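Cómo preparar la ficha de prensa y el rodaje de una escena de acción en un cortometraje

Guía de producción. Publicado por Pruvano el 1 de septiembre de 2023.

El procedimiento descrito a continuación corresponde a producciones de bajo presupuesto en las que el intérprete principal ejecuta parte de la coreografía física. Se toma como referencia el plan de trabajo de «Candville», cortometraje de 13 minutos ambientado en 1901. No sustituye a la evaluación de riesgos exigida por la normativa local ni al criterio del coordinador de especialistas.

Requisitos previos

Guion técnico cerrado, con numeración de planos definitiva.
Contrato del coordinador de especialistas firmado.
Póliza de accidentes con mención expresa de las escenas físicas.
Localización confirmada y medida.

Paso 1. Desglosar la escena

Extraiga del guion técnico todos los planos con contacto, caída, carrera o manejo de utilería pesada. Asigne a cada uno un código de tres campos: secuencia, plano e intérprete. En «Candville» la lista completa sumó 209 planos, y el desglose se hizo en una hoja de cálculo única compartida entre dirección y producción. Evite las copias paralelas, que generan discrepancias de numeración en montaje.

Clasifique los planos en dos niveles:

Nivel A: el intérprete puede ejecutarlos tras ensayo.
Nivel B: requieren doble o supervisión directa del coordinador.

En caso de duda, el plano pasa a nivel B hasta que el coordinador lo revise por escrito.

Paso 2. Fijar el calendario de ensayos

Los ensayos se programan antes de la prueba de vestuario final, de modo que sastrería pueda reforzar costuras y añadir protecciones ocultas. Cada sesión comienza con calentamiento y termina con una grabación de referencia a velocidad real. Incluya pausas de hidratación en la hoja de ruta y trátelas como bloques fijos, con hora de inicio y de fin.
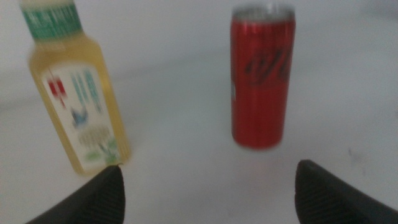 Paso 3. Redactar el documento de coreografía

El documento recoge cada movimiento en una línea. Formato recomendado: número de tiempo, acción del intérprete, reacción del oponente, posición de cámara. No utilice adjetivos ni indicaciones de intención dramática; van en el guion. Si la escena contiene objetos de época, indique si se usa la pieza original, la réplica rígida o la réplica blanda.

Para la pelea del almacén se emplearon 2 réplicas de cada bastón, una rígida para planos cortos y otra blanda para contacto. El jefe de utilería registra la entrega y la devolución de cada pieza al cierre de jornada.

Paso 4. Preparar la zona de trabajo

Delimite el área de acción con cinta de bajo brillo. Retire los cables del recorrido o cúbralos con pasacables. Marque las posiciones iniciales y finales con colores distintos por intérprete. La mesa de apoyo debe quedar fuera del área delimitada y despejarse de material ajeno a la escena antes del primer ensayo con cámara.

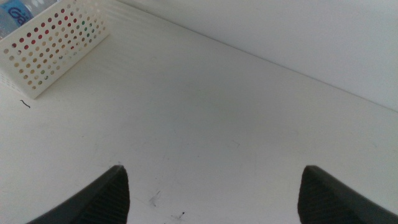
Superficie de mesa blanca y cesta de plástico.

Compruebe el suelo con el calzado definitivo. Una suela de cuero de época se comporta de manera distinta a la zapatilla de ensayo, y la diferencia se nota sobre todo en giros y frenadas. Si el coordinador lo autoriza, se añade una lámina de goma fina bajo la suela.

Paso 5. Rodar por bloques

Agrupe los planos de nivel A por eje de cámara y no por orden narrativo. Los de nivel B se concentran al principio de la jornada, con el equipo descansado. Límite orientativo: aproximadamente una decena de repeticiones por plano de contacto. Superado ese número, se reduce la acción o se cambia la óptica.

El director de fotografía debe avisar con antelación de cualquier cambio de distancia focal. Una lente más larga modifica la separación aparente entre golpe y rostro y puede invalidar lo ensayado.

Paso 6. Elaborar la ficha de prensa

Terminado el bloque físico, producción redacta la ficha. Campos mínimos: título, duración, sinopsis de tres líneas, reparto, equipo de especialistas y créditos de sonido. Si se afirma que el intérprete rodó sin doble, la frase debe coincidir con los partes de rodaje. Una fórmula como «ejecutó los planos de nivel A» es verificable; «hizo todas sus escenas de riesgo», en la mayoría de los casos, no lo es.

Adjunte fotografías en horizontal y un archivo de texto con los pies de foto.
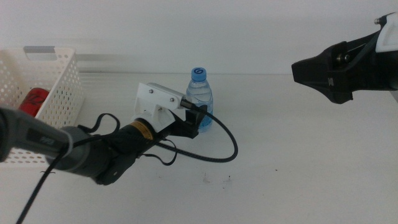

Brazo robótico con pinza negra de dos dedos y botella de plástico transparente.

Paso 7. Archivar

Guarde el desglose, el documento de coreografía y los partes en una carpeta con el código de la producción. Voris, el siguiente proyecto de la serie, reutiliza esta misma estructura con el prefijo VOR. Las grabaciones de ensayo se conservan hasta el cierre de la mezcla final.

Errores frecuentes

Numerar los planos de nuevo tras el desglose.
Ensayar con utilería distinta de la de rodaje.
Enviar la ficha antes de cotejarla con los partes.
Omitir al equipo de especialistas en los créditos.

Documentos relacionados: plantilla de desglose Wijesinghe, modelo de parte diario, hoja de entrega de utilería.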